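Rerel guest suite and upstairs room, fit-out gallery

Posted Tuesday, July 28, 2026

Quick one today, more words when I get a minute. Most of the upstairs is in now. Furniture came over in two loads from the Gidden warehouse, second load late, so we lost a morning. Coat rack, hangers, robes, sink cabinet, blinds. Still waiting on rugs and one lamp. Charoen Kaewsai did the measuring back in February and nearly everything fit where he said it would, apart from the tall shelf, which is now living in the hall untill we think of something.

The building dates from 1921 but you wouldn't know it up here, the top floor was redone before we got the keys. White walls, white ceiling. We left all that alone. Spend went on the small stuff.

Pictures from upstairs. Click for bigger.

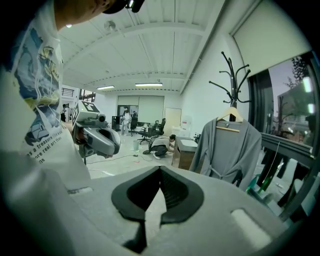

White walls, daylight from the windows at the back, pale wooden door.

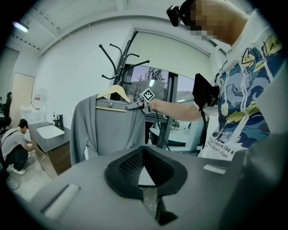

Gray on a light wooden hanger, black rack behind, blind partway down.

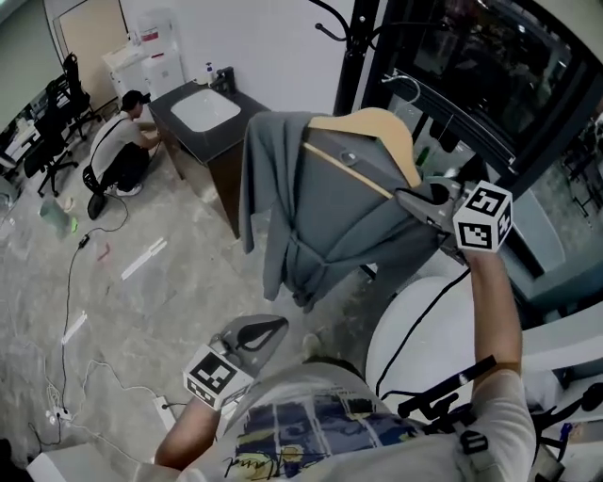

Robe from higher up, belt tied.

Hangers were the thing I fussed over most, sorry to everyone who got the emails. Wanted wood, one style all the way through, no wire ones sneaking in from the old place. Proltier had a plain one that takes a heavy robe without sagging at the shoulders, so we ordered 54 and will probly need more by winter. Robes are next to sort. The gray with the wide lapels and the snap up near the collar is the one we're going with, looks tidy on a hanger with the belt tied in front, less so with it trailing. So belts tied, please, whoever is putting them out. White got voted down on laundry grounds. Long sleeves need some elbow room too, don't cram them up against the next one.

Coat rack: freestanding, black, curved hooks. We had a wall rail in the plan and dropped it, too much drilling. Stays upstairs for now, may shift a bit toward the window side if the door swing bothers people. Edwards quoted 360 for a matching one for downstairs, delivery included. Haven't said yes. There's a second-hand place I want to try first.

Sink cabinet is the dark finish. Liked the samples, like it more in place. Shows water spots though, so cloth in the top drawer and wipe it when you're done.

Left to do: rugs, lamp, felt pads under the chairs, labels for the linen shelves, somebody to look at the sticky drawer. Also 4 boxes of odds and ends in the hall that belong to no room in particular. If one of them is yours come get it before Friday or it goes to the charity shop.

Downstairs gallery to follow once the paint's finished. Entry hall first, then the kitchen.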